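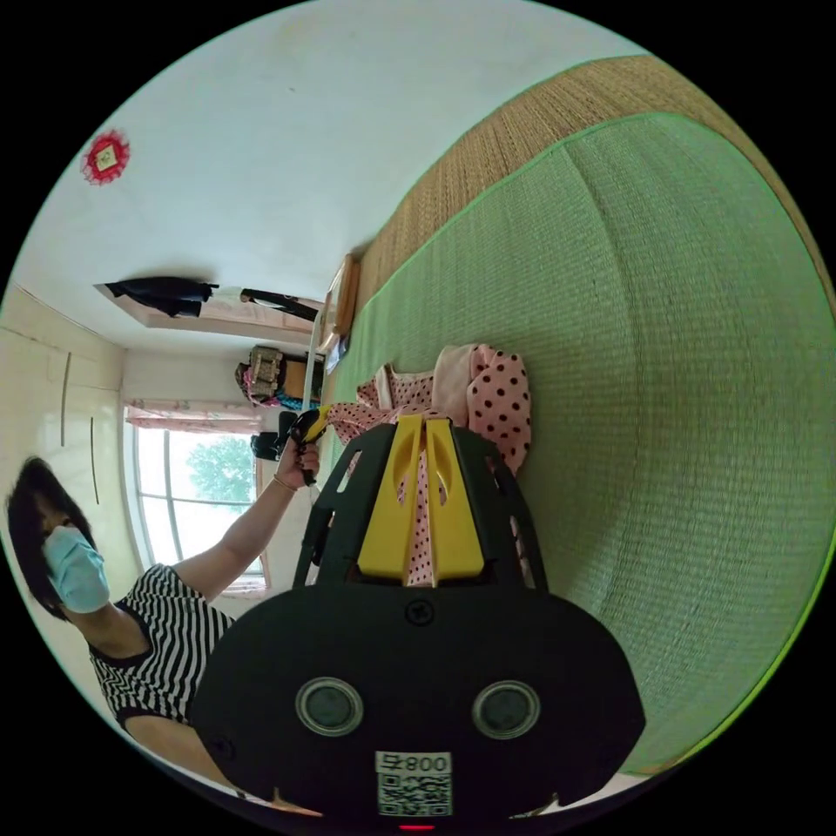

Stores and Stocktaking, week 4 handout
Numbering, labelling and finding things again
Notes by Ulises Henríquez, Destport campus

Read before the tute. Slides go up when I get to them. Bits in brackets are not on the test but you'll want them for the assignment.

1. Recap from last week

A stock record has two halves. The thing on the shelf, the line in the book. Most of last week was about the line in the book (who can edit it, when it gets closed off, what to do with blanks). This week is the thing on the shelf and how the two stay joined.

What joins them is the number. Not the name. Names drift. At the Troncoso store the same folding trestle was entered as "trestle", "table leg set", "tressle grey" and "legs - hall". Four lines, one object. When they did the October count they were three trestles over and couldn't work out why.

So: one object, one number, for life. If the object is thrown out the number dies with it. Don't hand it on to the replacement. I know it looks untidy with gaps in the run. Leave the gaps.

2. Kinds of number

Plain running number. 001, 002, 003. Cheap, quick, no thinking. Says nothing about the object, and that's a good thing, the book says that.

Class number. Letter or two for the type, then a run. K for kitchen, S for seating and so on. Fine until something is two types. Is the bench in the kitchen K or S? People argue, then someone labels it twice.

Location number. Shelf first, then item. Avoid for anything that moves. Ok for fixed plant, fuse boards, taps.

Borrowed number. Using the maker's serial. Long, often in a silly spot, and two makers can use the same one. Record it in its own column by all means, but don't make it your key.

For the assignment use plain running unless you can argue for something else. If you do argue, half a page max.

Leading zeros. Decide how many digits at the start and stick to it. Under a thousand items ever, three digits. Troncoso has 177 items and used two digits for the first lot, so now the list sorts 10, 100, 101, 11. Everyone who opens the spreadsheet thinks something's missing. If yours is already like this, fix the book and relabel as things come through, don't try to do the lot in an afternoon.

3. Where the label goes

General rule: somewhere flat, somewhere it won't be gripped or sat on or scrubbed, somewhere you can see without picking the thing up. You rarely get all of these. Give up the last one first.

Same place on every object of the same kind. Chairs: under the seat, back left. Jugs: base. Extension leads: flag label near the plug end. Write the spot in the book next to the number, it takes two seconds and saves whoever does the next count from turning everything over. 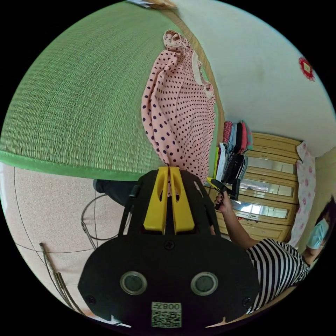

Orientation gets forgotten more than anything else in this topic. Stand where the person counting will stand, then stick. A label facing away from you still works, sort of, but you slow right down. The white one low on the black housing, with the QR code, reads upside down from this side, and it's an 008, so with a quick glance you're working out whether that's an 8 first or an 8 last. Zeros and eights look the same either way up. So do ones in some fonts. Sixes and nines swap and that's worse, 066 and 990 are both perfectly good numbers. Fixes: print a line under the number, or put a short word above it (the name of the store will do), or use a font with a foot on the 1 and a clear tail on the 6 and 9. Do one of these from the very first sheet.

Contrast. Black on white, matte if you can get it. Glossy labels under a strip light are a pain. Coloured labels look good in week one, and then the colour you need is out of stock.

Curved surfaces. Run the long side of the label along the straight direction of the object, not round the bend. Corners lift otherwise. Round the corners off with scissors if you've only got square cut.

4. Codes that scan

Cikura is what we have in the lab so examples are in that. Any stock program will be near enough.

A QR code or barcode is a faster way of typing the number. That's it. It dosen't replace the number, so always print the number in figures next to it. Phones go flat, the reader gets lent out, the person helping you on the day hasn't got the app.

What to put inside the code: just the number. Don't put a web address in unless you control the address and will keep controlling it. Vekovus changed its web address and every label printed before the change went to a dead page. The numbers were printed beside the codes, so the count still went ahead, by hand.

Size. Test at the distance you'll be scanning from. Print one, stick it on the real object in the real room, try it in the worst light you've got. Then print the rest.

Quiet zone = blank margin round the code. Don't trim it off to save on paper. Most "broken" codes I get shown in class have had the margin cut off.

5. Materials, quick

Paper labels: cupboards and boxes only. Not for anything washed.
Polyester or vinyl: most hard goods. Wipe the surface first, let it dry, press from the middle out.
Sewn or iron-on tape: table linen, aprons, costumes. Laundry pen on cotton tape is still fine, redo it when it fades.
Tie-on tags: things with no flat face. Use string that can't be slid off over the end. Check the knot at each count.
Engraving or paint marker: tools and outdoor gear. Slow. Get permission if the item isn't yours!!

Sheets come in packs of 50 in the lab cupboard. Sign for them. Last year we lost track of the labels in a unit on keeping track of things, please don't make me tell that story again.
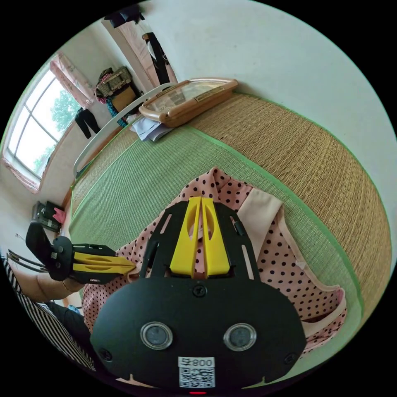
6. Doing the count

Shelf to book first. Go along the shelf, read each number, tick it in the book. Anything with no label goes in a separate pile with a slip of paper on it. Do not label it on the spot. It may already have a number whose label fell off, and if you give it a new one you've just made two lines for one thing (see trestles).

Then book to shelf. Every line without a tick, go and look. Check the usual spots: on loan, in the wash, at repair, in somebody's car. Only after that does it get marked missing, with the month.

Two people. One reads, one ticks, swap at the halfway point. The reader says all the digits, "zero four one", not "forty-one". The ticker says it back. Feels daft for five minutes.

Don't count from memory, don't count from last time's sheet with the quantities filled in. Blank quantities only. If people can see the number they're expecting they will find it.

Worked example from Troncoso, second count:
Lines in the book: 177
Not found at first pass: 38
Of those, found in the book to shelf pass: 27
Still missing at close: 11

So the first pass alone would have overstated the loss by a long way. In the report give both figures and say which pass they're from.

7. Sets and bundles

Always a fight in the tute so have an opinion ready. Does a box of cutlery get one number or one per fork? My view is one for the box, with the quantity and the date last checked. One number each for anything you'd replace on its own. A projector and its lead: two numbers, with a note in each line pointing to the other. Leads go walking.

Bits that detach (lids, feet, blades): same number as the parent plus a letter, 041a, 041b. Label the part if it's big enough, otherwise just the book.

8. For the tute

Bring a list of fifteen things from one room at home or work. Numbered, with label spot and material for each. Handwritten is fine.
Be ready to defend two of the label spots.
Read chapter 3 of the reader, skip the bit on pallet racking, we do that in week 7.

Assignment 1 is due at 5 pm on the last teaching day of the month, through the portal. Email doesn't count as handing in. If your store is somebody elses workplace I need the permission form first, so get on to that now.

Questions in the tute or on the board please, I don't check voicemail.

UH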